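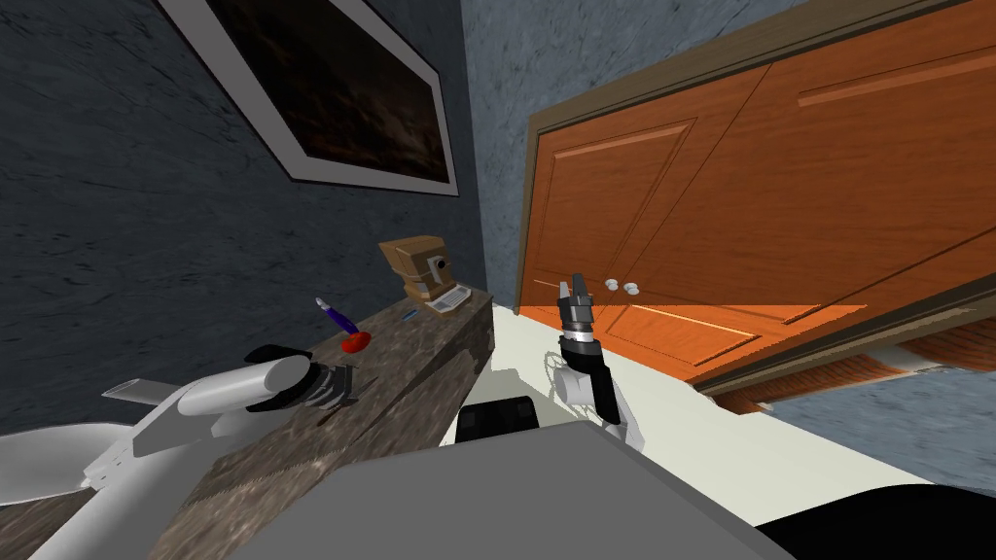
Page last changed 7/21/22

By the Madura Statehouse Notebook

I'd been trying to get this interview since February. The woman on the other side of the table has moderated 53 candidate debates in our part of the state, for school board, sheriff, county commission, state senate and one very long night for Congress, and she had one condition for sitting down with me: leave her name out. "People know my voice from the radio, and that's plenty," she said. "Once it's about me, the campaigns start looking for what I think." So no name. We met in Grulitach, at the diner across from the bus station, and she'd already ordered pie when I got there.

I started with the question I really wanted to ask, which is why the primary debates this year felt so much meaner than the last round. She put her fork down and shook her head at me.

"They weren't meaner. They were shorter," she said. "When you give a person three minutes, they run out of attack somewhere in the second minute and then they have to say something about roads. Give them 70 seconds and it's all attack. They never get to the roads!"

I'd honestly never thought of it that way, and I've sat through a lot of these things with a notepad on my knee. The 70 seconds came from the stations, she says, who wanted answers they could clip for the late news and for their web pages. She fought it for a couple of cycles and lost. At the state senate debate at Suominen Hall this spring, the clock was in a big lit box under the balcony where the whole audience could watch it, and she hated that clock. "You could see people in the seats turn around to look at it. They weren't listening to the man, they were waiting for the buzzer. I'd have paid to have it taken down."

She got into this sideways. She was a news reader in Cerkero, doing the farm prices and the weather, and the station needed a body to ask questions at a sheriff's debate when the regular host came down with the flu. That was 18 years ago. She wrote her questions on the back of a feed store calendar in the car. The first one was about overtime, the second was about overtime, and by the third she'd figured out that neither candidate knew how many deputies the county had.

"I asked it straight. How many deputies work for you right now? And the sheriff, the sitting sheriff, said he'd get back to me." She laughed so hard the waitress came over. "I wasn't trying to trap him. I wanted to know! But after that, every campaign in the county thought I was out for blood."

Was she ever out for blood, even a little? She took a while with that one. She says there was one race, years ago, when she'd caught a candidate telling a church supper one thing and a union breakfast another, and she had both on tape, and she planned the whole night around reading the two quotes back to back. It went over huge in the room. She says she went home feeling rotten about it.

"The quotes were accurate. I'd do that part again," she said. "But I'd built 90 minutes of television toward one moment, and there were other people on the stage. There was a guy running on nothing but water rates. He'd done all this homework, he had a chart, and I think I gave him two questions. He lost, and he was going to lose anyway, but I still think about the chart."

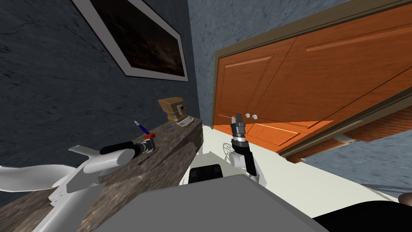 Rules are where she gets really wound up, and I'll admit I egged her on, because I love this stuff. Every debate she runs has a sheet that both campaigns sign, and the sheet has grown over the years from half a page to something you could wrap a fish in. No props, no phones, no notes carried in, water in a plain glass. What I hadn't known is how much fighting goes on over what a candidate gets to write with. Take a pen like the one lying on the speckled countertop in the picture, with the purple-blue barrel and the red cap section. That pen would be off her lectern before the sound check. "A candidate will click it, twirl it, point it, and chew on it," she told me. "And if it's a bright color, that's all the camera sees." Everybody gets a black felt-tip from her own bag, and everybody gets the same white pad, and she collects the pads at the end and shreds them, because one time a staffer for the other side walked off with one and there were doodles on it that ended up in a mailer.

I asked what was in the doodles. She wouldn't tell me. (I asked twice more. I have my own guess, which I'm keeping to myself.)

We got on to the biggest stage she's ever had to run, the county commission free-for-all with 14 people in it. There was no cutoff for getting in. You filed your papers, you got a spot. The lecterns went clear across the stage at Suominen Hall, and the last one was practically in the wings behind a curtain rope. Half the papers in the area called it a circus, mine included, and I may have written that headline. She hasn't forgotten.

"You called it a circus and you left before the closing statements," she said, pointing at me with the fork. Guilty! I had a deadline. But she made a decent case that it was a better night than the tidy two-person ones. With that many people up there, she says, the front-runners can't just glare at each other. Somebody from the far end of the county keeps wandering in with a real problem. That night it was a woman who wanted to talk about ambulance response out past Grulitach, and by the second half the two leaders were both promising to fix it, and whichever of them won was going to be stuck with the promise.

"And did it get fixed?" I said.

"There's a second ambulance," she said. "It's parked in the wrong town, if you ask me, but it's there."

What about cutoffs, then? The party people I talk to in Madura all want them. They want a polling number, or a fundraising number, or a stack of signatures, anything that gets the stage down to three or four. She's against every version of it for local races. Nobody polls a commission race, so a polling number is silly, and a fundraising number tells you who has a brother-in-law with a car lot. Signatures she could live with if the bar were low. For statewide office she softens up some. "I can't run a governor's debate with everyone who owns a suit. I get that. But I want the rule written down a year ahead, before anybody knows who it's going to hurt."

That led us to the thing that everybody's been arguing about this summer, candidates who don't show up. Three of them skipped this season in our area alone. She used to put out an empty lectern with the name card on it. She quit doing that, and I was surprised, because I thought the empty lectern was great. Her view is that it became the story and the person who did bother to come ended up debating the furniture. Now she reads one sentence at the top saying who was invited and who declined, and then gives the whole hour to whoever is there. "An hour by yourself with me is no gift, by the way. Ask anybody who's done it."

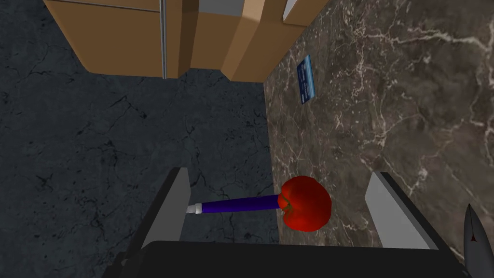

Microphones came up because I complained about the sound at the last one, where I missed whole answers from the sixth row. She's had them all: clip-ons that pick up a necktie, the skinny ones on bendy necks, the handheld ones that come in a suitcase from the high school. The handhelds are the worst for grown politicians, she says, because a person who's been given something with a handle starts to perform. You could pass them the red bell pepper in the picture, stuck out there at the end of its long purple handle, and I swear half of our legislative delegation would bring it up to their chin and thank the sponsors. She liked that a lot and told me about a state house candidate who kept his mic down by his belt buckle for a full opening statement, with the crowd yelling "Up! Up!", and he took it for cheering. He raised his fist. He was very moved, she said.

I wanted to know what she thinks moderators get wrong on the national shows, and here she got careful. She watches all of it, the primaries, the cable town halls, the endorsement interviews where somebody gets asked to walk back a thing they said the day before. Her complaint is with the follow-up. Hosts ask a hard first question, get a mushy answer, and then move on because there's a list. She keeps a list too but she only expects to get through half. If a commissioner tells her the budget is "in good shape," she'll ask what it was last year, and what it is now, and what got cut, and by then the time is gone and she's fine with that.

"And please stop asking people to react to each other," she said. "So-and-so says you're weak on crime, what do you say? Well, what's he going to say? He's going to say no! That's 70 seconds I don't get back."

Does she vote? She does, early and by mail. Does she tell anyone how? Not even at home. There was a rumor in Cerkero one year that she had a yard sign up, and it turned out to be for a neighbor's lost beagle.

She has two more debates on the calendar before the fall, a judge's race and the rematch for the water district, and the guy with the chart is running again. She sounded pretty happy about that. She says he's getting the first question. I told her I'd stay for the closing statements, and she made me write it down on a napkin and sign it, and then she put the napkin in her purse.

Home | Statehouse | County Races | Interviews | Archive

Contact the Notebook | Copyright Madura Statehouse Notebook | Back to top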